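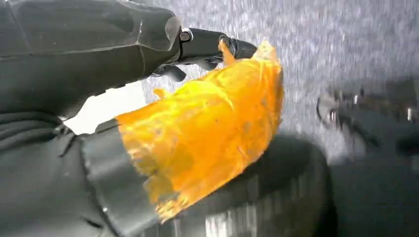

Home | Forums | New posts | Members | Log in

Posted in: Automation > Household and workshop chores

**Can a machine tidy up yet?**

loltex_repair
I have a small workshop and every evening I must put packets back into a sorter with compartments. I read the Zerkutis brochure, which promises "all light chores". Is it true already, or should I wait until May, when the new Gisler hand comes?

nullico_fan
For packets, I think yes. My Nullico arm puts 20 of them away while I drink my coffee. It is slow, but I do not need to stand there. 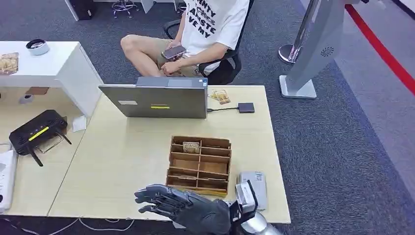 bent_washer
Slow is a polite word. We tested one for 8 weeks. With hard boxes it was good, with thin plastic bags it was terrible. A bag has no fixed shape, so the fingers close and you do not know what you are holding.

nullico_fan
I don't agree with "terrible". Did you change the grip force? The factory setting is too strong for film.

bent_washer
Yes, we changed it. From 100 bags it dropped 23. My nephew drops fewer.

grid_and_slot
For me the problem is the sorter itself. The walls are thin and the fingers are thick. Please look how much space a hand needs.

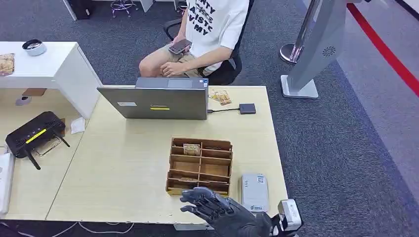

Hand at the front edge of the organizer, small packet in the upper-left compartment.

loltex_repair
Thank you, this helps me. Maybe I should buy a sorter with wider compartments first. Does somebody know a cheap one?

Contact us | Copyright 2019 | Back to top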